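Chapter 7
When the New Hire Is Bolted to the Table

The repair hall at Predlow used to open old office computers by hand, 300 of them in a good week and rather fewer in December, when everyone caught the same cold. Then the company bought a robot arm from Zanetti, and management sent out a memo promising that no job would change. Within a month every job had changed, including that of the person who wrote the memo.

Natalina Amato had spent eleven years pulling memory modules. She could do it while arguing about soccer. The arm could do it too, provided the computer sat exactly where it was told to sit, and it had no views on soccer. Amato's new title was cell operator. Her pay went up a little, her thumbs stopped hurting, and she found she was now answerable for the mistakes of a colleague who could not be taken aside for a quiet word.

Primo Morelli, the shift lead, had been told to expect 360 machines a week. He got 315 and a weekly meeting about the missing 45. The meeting took an hour, during which the arm waited for someone to come back and load it.

In this chapter we look at what happens to skill, pay and pride when part of a task moves to a machine. We begin with the task itself, because arguments about automation tend to go wrong by starting with whole jobs. Few jobs get automated in one piece. Small motions do: reach in, line up, grip, pull. Keep Amato's old work in mind as you read Section 7.1, and try to list what she did with her hands, then what she did with her eyes. 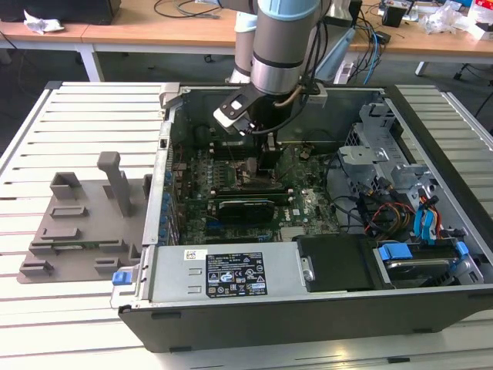
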